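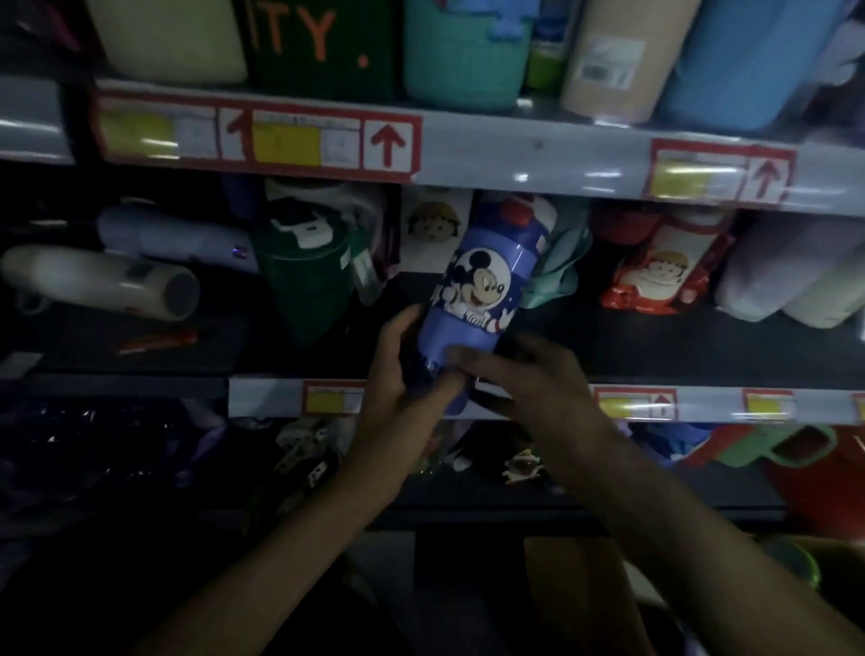

Forum > Perception and Planning > Egocentric data

Topic: Assigning price labels to the correct shelf when hands cover half of it

plundo_dev
Hello all. I maintain the shelf parser in Plundo, and I have a problem with label assignment I would like to discuss. Our input is head-view video of a person handling drinkware on store shelves. For the planner we need a graph: this item stands on this tier, this price label belongs to this tier. Later the policy should put a bottle back under the same graph.

The detector is good enough. The assignment is not. On the validation split (3,277 frames) the parser attached the label to the wrong tier in 772 of them. Almost always it takes the tier below, because my rule is "nearest items by image distance", and when the head looks down, the items below are nearer to the label than the bases of the items above.

The labels in this store have a printed red arrow that points up. I want to use it, but the arrow is small and a forearm often covers it. Has somebody done this in a clean way?

flurkton
I would not use the arrow at all. It is a habit of one store. You train on it, then you go to the next store where the arrow points down or does not exist, and your graph is wrong with high confidence. Fit the shelf edges as lines, estimate the camera pitch, and put every label on its edge. The edge belongs to the tier above it because it is physically the front of that board. You don't need to read anything.

plundo_dev
I tried line fitting. It works when the head is quiet. When both hands are on a bottle, the edge is broken in short pieces and I get two or three lines for one board. Also your rule is an assumption too. I have seen stores where the label on the edge is for the hooks hanging under it.

Đinh
Both of you are partly right, I think. We had a similar case at Tirkwood and we kept the arrow as a soft vote. The geometry gives a prior, each readable arrow adds some weight, and the votes are collected over the whole clip and not in one frame. A label hidden at one moment is usually visible a second later.

Can you post a frame where it fails? It is difficult to advise without one.

plundo_dev
Yes, one from the bad group:

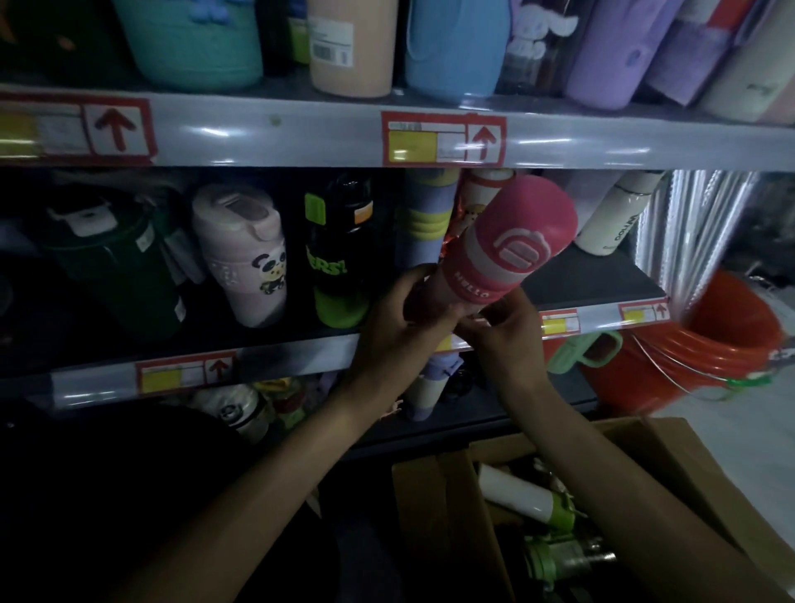 Pink "HELLO" bottle held at a tilt, labels with up arrows on the shelf edges.

plundo_dev
Two things go wrong in it. First, the held bottle is still assigned to the middle tier, as if it was standing there. Second, the white bottle lying on its side behind the hands gets a very bad base point, because my code takes the lowest pixel of the mask as "where it stands" and expects an upright object.

flurkton
The second one has nothing to do with labels. Please make a separate topic, or we will discuss ten bugs here.

Đinh
I disagree, it is the same bug. The base point is what he uses to choose the tier, and the tier is what the label is attached to. For lying objects use the contact with the board, not the lowest pixel. And for the held bottle: if a hand mask touches the object mask, remove it from the graph and keep a node "in hand" with its last known tier. Otherwise the planner believes the place is occupied.

One more warning – look at the open box at the bottom right. There are bottles in it too. Do you mask it out?

plundo_dev
No, I did not. I just checked, and some 102 frames have items from the box assigned to the bottom tier. Thank you, I would not have looked there.

flurkton
OK, the box is a good catch. But I still say the arrow vote will hurt you in another store. At least put it behind a config flag, default off.

Đinh
Default on, with a warning when arrow and geometry disagree in most of a clip. If it is off, people will never find it.

plundo_dev
Update after some evenings of work. I implemented the clip-level vote, the "in hand" node and a mask for the box. The lying bottles are not done yet. I have re-run only a part of the split, 1,356 frames, so I prefer not to give a percentage. The tier-below error is much more rare there. What remains is mostly clips where the person stands very close and only one shelf edge is visible.

The flag exists and is called use_label_arrow. For the moment it is off – sorry, Đinh. I will open the other topic for the base points when I have a small test set with lying objects.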